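Subject: Re: [junior-metals] Jatance drill results and what to do with my silver
List: junior-metals

I have now read the Jatance release three times, once with coffee, once without, and once with a calculator. The coffee reading was the most enjoyable.

An earlier poster wrote:

> I don't see why everyone here is so gloomy. Kevetti put out
> the Jatance numbers in June and they hit 400 grams per tonne
> silver in the very first hole. That's a monster. I sold half
> my coins to buy more shares and I only wish I'd sold the
> other half. Physical just sits in a drawer. What am I missing?

What you're missing is on page four, in the table, in the type size normally used for the side effects of medication. The 400 grams is real. It runs for less than the width of my kitchen door. Either side of it the rock goes back to being rock, and the average over the whole interval is 17 grams per tonne, a figure that did not make it into the headline. I can't imagine why.

To be fair to Kevetti, they drilled 2,000 meters this season, more than they managed in the last two seasons put together, and they published every hole, including the duds. I have owned companies on this list that published only the hole they liked and let the others go live on a farm somewhere. So they get a point for manners. 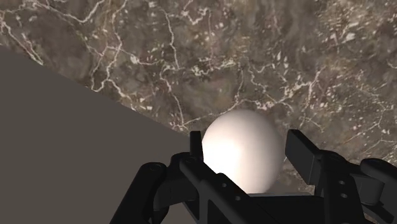
How many holes does a company need before it can call something a resource?
There's no fixed number. It depends on how far apart the holes are and whether the grade holds up between them, and a qualified geologist has to sign off on the estimate. Simple, flat, well-behaved deposits need fewer holes. Narrow, twisty veins need a lot more, and Jatance is narrow and twisty by the company's own account.

That's why I'd go easy on "monster." Vein silver is a lovely thing when you're standing in it and a miserable thing to predict from the surface. Move the drill over a short way and you can miss it completely. The Conceição ground next door had a first hole almost as good as this one, and the old-timers on the list will remember how we all felt about that. I still have the certificate. It's in the drawer, with the coins.

Which brings me to your coins. I don't think anyone should be selling metal they already own to buy a story about metal that may be in the ground — but I would say that, having done precisely this with the Fullis placement. The warrants expired on my birthday. My wife baked a cake and we didn't discuss it.

A few practical things, for whatever my advice is worth after that paragraph:

Look at the cash before you look at the grade. Kevetti's last quarterly has enough in the bank for one more short program and the office rent. After that they'll be back for money, and new shares will be cheaper than yours.

Check whether the widths are true widths. The release says "downhole." If the drill went in at a slant along the vein, the real thickness could be a good deal less, and it wasn't generous to start with.

If you're selling coins, get more than one quote. My local dealer offered me a price on a tube of rounds that I took for the price of one round. We had a short, polite conversation and I carried them home again.
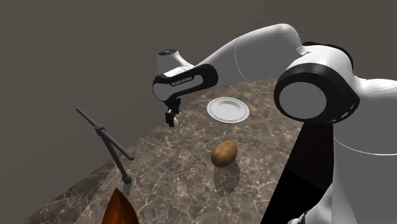 Junior Metals Discussion Group — Silver & Exploration Section

Back to the original question of why we're gloomy. I don't think we are. There are 1,143 messages in the Jatance thread and most of them are people congratulating each other. A few of us have been through enough of these to ask what the second hole looked like, and in this case the second hole looked like gravel with ambitions.

I'm keeping my Kevetti shares, for the record. I bought them low enough that selling would hardly cover the commission, and I'd like to see what the step-out holes to the north come back with. If those show the same vein at anything like a mineable width, I'll post an apology here and you may forward it to whomever you like. If they don't, I'll move the certificate in with the others.

One more question for anyone who follows this closer than I do. The June release mentions metallurgical testing "in progress," and so did the one before it, and so did the one before that. Has anybody seen a recovery figure? Silver that won't come out of the rock is just an expensive way of describing the rock. I wrote to investor relations and got back a very nice brochure.

And please trim your quotes when you reply. The last digest took me longer to scroll through than the Jatance technical report, and had fewer maps.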